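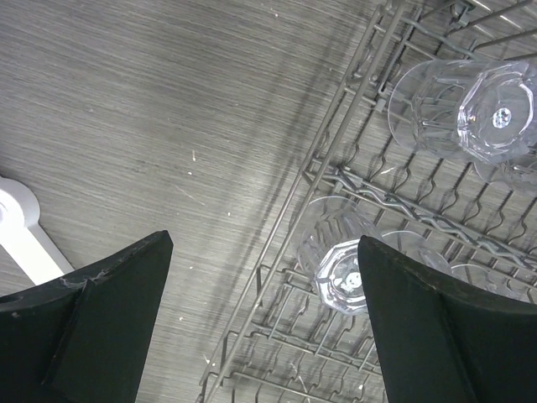 Emptying a dish rack is the chore people ask me to rule on first when they want to know what a machine can do around the house. I write this page mostly for people with small kitchens and not enough hands, and the question comes in nearly as often as the ones about limescale. My answer for now is that dishes are harder than floors, and clear plastic is harder than most dishes. Take a pair of faceted tumblers in a grey wire rack, one standing upside down and the other tipped over at an angle. You can see the tines straight through the walls of the tipped one, bent out of shape by the plastic. A person picks up either one without a thought. A gripper has to work out where the tumbler stops and the rack starts, then get a finger down each side without catching a wire.

Below are my notes by chore, with a few habits that help whether or not you ever own anything with a motor in it.

Last updated February 27, 2025

DISHES

A dishwasher does the washing. It has done the washing for decades and it does it well. What is left over is the loading, the unloading, the hand-wash pile and the putting away, and there is nothing I would tell a reader to buy for any of those. Arms that can lift a cup out of a rack do exist. Watching one at it is interesting for a few minutes, and then you start to want your cup.

The trouble spots are the same ones a small child has. Things that are see-through, things that nest, things that lean on each other, and things with a handle pointing the wrong way. If you sort those out you will also find the job goes faster by hand.

Stand tumblers mouth down over a tine, one to a tine where the spacing lets you. A tumbler lying on its side rolls, and it holds a puddle.

Keep lids and containers apart until both are dry. A screw lid put back on a damp tub will smell by the end of the week.

Leave a gap at one end of the rack. You need somewhere to put your fingers, and a rack packed edge to edge has to be unpacked in the reverse order you filled it.

Don't mix heavy and light in the same row. A saucepan will shove plastic cups along the rail.

Put the utensils in a cup or a caddy, handles down for spoons and handles up for sharp knives. Loose utensils on the bench beside the rack end up under it.

If you want to judge a video of a machine doing dishes, look at the cups first. Coloured mugs on a plain white bench are the easy version. Clear glasses in a wire rack are closer to what you have at home. Check too whether the clip runs at normal speed. Many are sped up, and the small print in the corner will often say by how much.

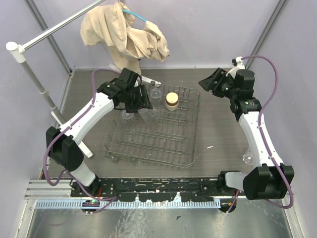
Clear cups in and around a wire rack, one of them in the left gripper.

Two arms are better than one for this sort of work, in the same way two hands are. One can steady the rack while the other lifts. It also means twice as much hardware leaning over your bench, and that is the part I would think about before anything else. Measure your bench. Mine is 721 mm deep at the sink end, and once the rack is on it there is not a lot of room left for elbows of any kind.

FLOORS

Vacuuming is the one household chore where I will say yes without much fuss. A robot vacuum keeps a floor in decent shape between proper cleans. It does not do the proper clean. It misses corners, it misses the strip behind the door, and on a thick rug it will go over the same bit and leave the rest.

Before you run it, walk the room once and pick up cords, socks and anything with a drawstring. Lift the bathmat. Push the dining chairs in, or put them up on the table if the legs are close together.

Empty the bin after every run if you have pets. Cut the hair off the roller with a seam ripper from the sewing box. Scissors nick the bristles.

The mopping ones are fine on a floor that is already clean. Dried porridge needs a wet cloth left on it for a few minutes and then a person.

LAUNDRY

The washing machine and the dryer are both robots if you are generous with the word. Sorting, hanging and folding are still yours.

Folding is hard for a machine because cloth has no fixed shape. A shirt dropped on a table can land in any number of ways and the first step is finding a sleeve. I have watched a good many folding demonstrations, and the towels usually come out well. Fitted sheets don't turn up much.

Birger Berge wrote to me from Hawthorne in December to ask whether he should hold off buying a new clothes horse on the chance that something cleverer was coming. I told him to buy the clothes horse. He paid 38 dollars for it and it has rails wide enough for bath towels, so I think he did well.

If folding is the part you hate, fold straight off the line or the airer and skip the basket. Put each person's things in their own pile as you go. Underwear doesn't need folding at all. Give it a drawer and leave it loose.

WINDOWS AND GUTTERS

There are window-cleaning machines that cling to the glass and crawl across it. I have used a borrowed one. It did the middle of a large pane nicely and left a border of grime where the edges meet the frame, so I went around after it with a cloth. On small panes it would not be worth the setting up. Always use the safety cord if you try one upstairs.

I haven't tried a gutter machine and can't advise. A scoop, a bucket on a hook and someone holding the ladder is still how I do mine.

LAWNS

Robot mowers are good on a plain, open lawn and a nuisance on anything with steps, beds or a trampoline. Keep them off at night, when small animals are about. Let the grass get long once over a holiday and you will need the ordinary mower to bring it back down before the robot can manage.

THE WORKSHOP

People who run a small shop ask a slightly different question, and the answer is more cheerful. A job that is the same every time, with parts that arrive the same way up, has been a good job for a machine for a long while. If you drill the same hole in the same bracket all morning, somebody can sell you something for that.

What machines are poor at in a shop is the bit around the edges. Picking one washer out of a tin of mixed washers. Finding the 10 mm socket. Sweeping up swarf from behind the vise. Winding an extension cord so it doesn't kink.

My own shop rule is to make the job dull before thinking about whether a machine could do it. Build a tray with a slot for each part. Put a stop block on the bench so the work lands in the same spot each time. Paint the outline of each tool on the pegboard. Nine times out of ten the tray and the block save enough time that I lose interest in going any further.

Light matters as well. A wire rack or a perforated shelf throws bars of shadow over whatever sits under it, and it is easy to mistake a shadow for an edge. Put the lamp off to one side and a bit forward of your work. For clear parts, lay down a plain dark mat – a matte one, since a shiny surface gives you reflections to deal with too.

Brushed metal benches look smart but show every streak. Wipe with the grain using a barely damp microfibre cloth, then again with a dry one. Lift grit off with the first pass before you put any pressure on it, or you will rub scratches in. Small bits of plastic and crumbs that cling to the surface come up with a strip of masking tape.

WHAT I WOULD SPEND MONEY ON

In a kitchen, a dishwasher if you can fit one, and a rack with a tray that slides out for emptying. On floors, a middle-priced robot vacuum with parts you can buy separately. Ask about the parts before you pay. A roller, a filter and a battery will all want replacing, and some models are thrown out for lack of a brush.

For laundry, a dryer with a moisture sensor and a decent airer. For the shop, a better lamp.

I would not put a deposit on a machine that is promised to do all of the above. If a company offers one, ask whether it works with nobody steering it from somewhere else, how long a sinkful takes, and what it does when it drops something. Ask who sweeps up the glass.

READERS' QUESTIONS

Will a robot vacuum wreck my timber floor?
Not if the wheels are clean. Turn it over once a month and pick the grit out.

My plastic tumblers have gone cloudy. Can they be saved?
Try soaking them in warm water with a good splash of white vinegar for 5 minutes and rub with a soft cloth. If they come up clear, it was mineral film. If they stay cloudy, the plastic itself is scratched and they are picnic cups now.

Is there a machine that puts groceries away?
None I would recommend. Unpack the cold things first and leave the tins in the bag until you have had a cup of tea.

My coated wire rack is rusting at the joints. Paint it or replace it?
Replace it if the coating has split. You can dab on a coat of appliance enamel, but it tends to chip at the same joint and then you have flakes near the dishes. Stand the next one on its end to dry now and then.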